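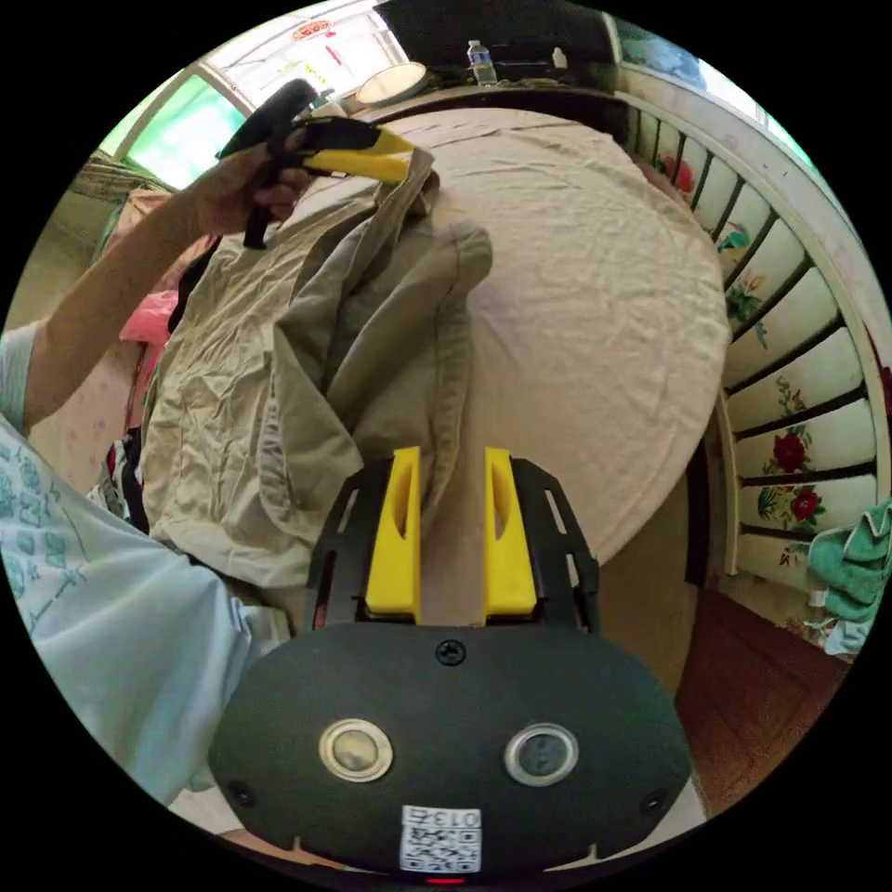
Jostano Shotokan Club, Members' Help Desk
Reading time: 2 min

Dan certificate shows a different registration number from my card

Passed my shodan grading in August. The certificate came with registration number 1148. My membership card has the same digits but the last two are swapped. Which one do I use on the entry form for the Bennani open? The form rejects anything that doesn't match the register.

lerkik_kata

Essam Shehata
Use the certificate number. Dan registration is copied from the grading sheet, and the card is printed later from the club list, so typing errors usually sit on the card. Before you enter:
- Email the registrar a scan of both, certificate at 300 dpi, file under 500 KB.
- Ask for written confirmation of the number on the register.
- Put that number on the form and keep the reply with your license.
A replacement card costs 25 if the error was yours and nothing if it was the club's. Don't correct the card by hand. The check-in table will refuse it.

zanero_dojo
Had this with my nidan. Took them ages. Just bring both to the desk, they let me fight anyway. Might depend who is on.

Related
Transferring a kyu grade from another style
Name spelling on certificates
Lost grading book
Minimum time between shodan and nidan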